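Big Bricks, Bins and Cleanup: Frequently Asked Questions

Last updated December 3, 2025

Do I really need a special storage system for toddler building bricks?

No. I bought the Skalen drawer tower when we started, because the box showed a smiling family and a rainbow of sorted drawers. The drawers were fine. My kids pulled them all the way out and used them as boats. One open tub per big set has done the same job ever since, and it cost a lot less.

What size tub should I get?

Smaller than you think. The big-stud bricks take up a lot of air, so people buy something the size of a bathtub, and then everything in it gets dumped on the floor to find one piece. I keep ours to what a four-year-old can carry with two hands. If the lid won't close, some of the bricks go up to the closet until spring.

Should I sort by color?

You can. I did it for 6 weeks and I'm not convinced anyone but me noticed. Color sorting looks great in catalog photos and falls apart the first time somebody builds a fire truck and a barn on the same afternoon. If you must sort, pull out one color for one project and leave the rest mixed.

What about sorting by shape?

A little better, since a child hunting for a long brick is usually hunting for a long brick and doesn't care if it's red or green. Still more work than it's worth under age five, in my opinion.

Table or floor?

Table, if you have one low enough. Bricks on a floor travel. They get under the couch and into the dog bed, and you step on them at night. Bricks on a table mostly stay there until somebody sweeps them off with an elbow.
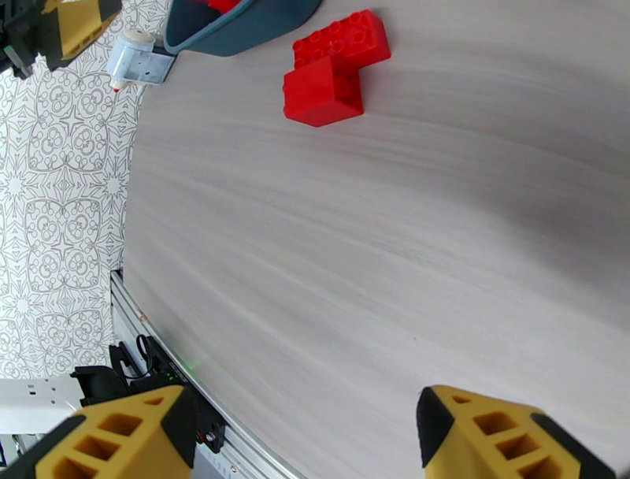
The tub goes up on the table too, within arm's reach. I've read advice that says to keep it on the floor beside the chair so the work area stays clear. Try it with a real child and see how many times they climb down.

Do bricks have to come apart before they're put away?

I say no, and I know there are parents who feel strongly about this. Two bricks stuck together fit in a tub just as well as two loose ones. What does cause trouble is a whole tower shoved in sideways, so anything longer than a hand gets split first. Don't use your teeth. Kids copy that.

Do those brick separator gadgets work on the large bricks?

The Bellness one I tried did not. It kept slipping off the studs, and I had the pieces apart faster with my thumbs. Maybe yours is better.

How do I wash them?

Warm water, a drop of dish soap, an old toothbrush for the hollow undersides. Lay them open side down on a towel overnight. The Girkbridge spray claims to clean toys "without rinsing." I rinsed anyway, and I don't see what the spray added that the sink didn't.

Will bricks scratch the tabletop?

Ours hasn't suffered from ordinary building. Sand is another story. If the bricks have been outside, wash them before they come back to the table. I don't bother with a mat, which slides around and makes tall towers fall over.

How long should cleanup take?

Ten minutes at the outside. If it takes 20, there are too many bricks out. Cleanup songs and timers worked on my oldest for two days.

Is the Dudek rolling cart worth the money?

It rolls. That was the problem at our house. We used it from April until the end of summer, and now it holds potatoes.

Are secondhand bricks okay?

Mostly, yes. Check for cracks and chewed corners, and press a couple together before you pay. Off-brand pieces mixed into a bag may or may not grip the others, whatever the listing says. Anything that won't hold goes in our sandbox bucket.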